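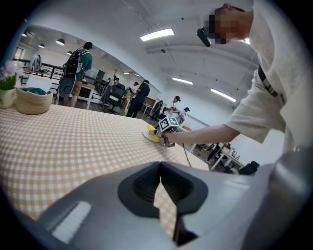 ## Toalha xadrez para mesa comprida: tecido ou plastificada?

**wian_coetzee** — 28 de fevereiro de 2024
Boa tarde a todos. Procuro conselho para as mesas da nossa sala em Goltholm. Gosto muito do xadrez amarelo e branco, com um vasinho de flores no canto e o cesto trançado para os panos. Mas servimos almoço para 12 pessoas e a toalha vai à máquina toda semana. Devo mudar para plastificada?

**Udia**
Eu mudava. Limpa-se com esponja e pronto. A minha tem quatro anos.

**sithole702**
Não concordo. A plastificada cola no braço e fica com marca de dobra. Algodão, lavado a 40 graus, e chega.

**wian_coetzee**
Obrigado aos dois. Mais uma dúvida, é sobre o milho:
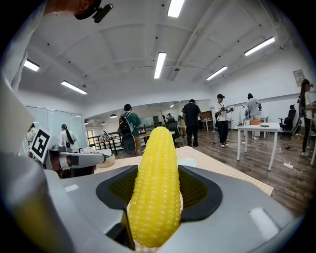 Manteiga derretida é o meu maior problema, porque a mancha fica mesmo depois da lavagem. Sirvo cada espiga inteira, como essa amarela, e o prato claro em cima do xadrez não me segura a manteiga. Talvez o erro seja do prato — e a toalha não tem culpa.

**sithole702**
Prato fundo, sim. E detergente neutro na mancha antes de lavar.

**Udia**
Continuo a dizer: plastificada. Na Latulton vendem a metro, paguei cerca de 100 por tudo.

**wian_coetzee**
Vou experimentar primeiro os pratos fundos. Em março escrevo como ficou.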